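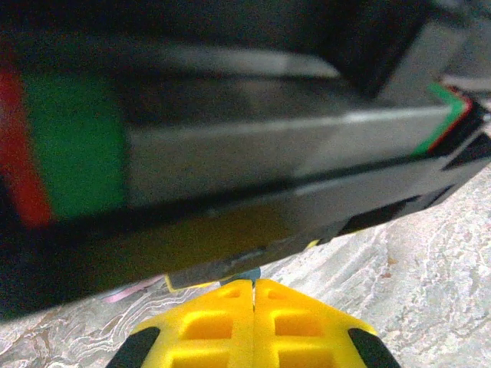

Lumedari opens its gripper care routine to every Celau owner

LORNON, July. We're Lumedari, and we look after Celau arms for a living, so we're thrilled to share our finger check (it takes 15 minutes!). Park the arm, wipe the yellow fingers, then close them slowly and see that the tips meet in a straight seam. Look over the black pads too, and swap them at 2,000 cycles.

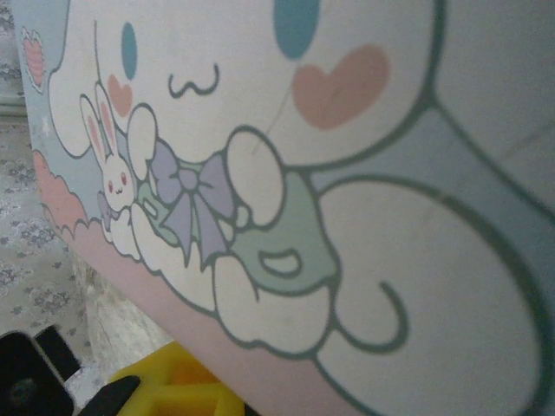
By Atallah
Service lead, Lumedari

I like to finish with a slow pass near a printed panel, puppy and all, and I stop if anything rubs. Pad kits ship in packs of 50.

We use cookies. Accept | Settings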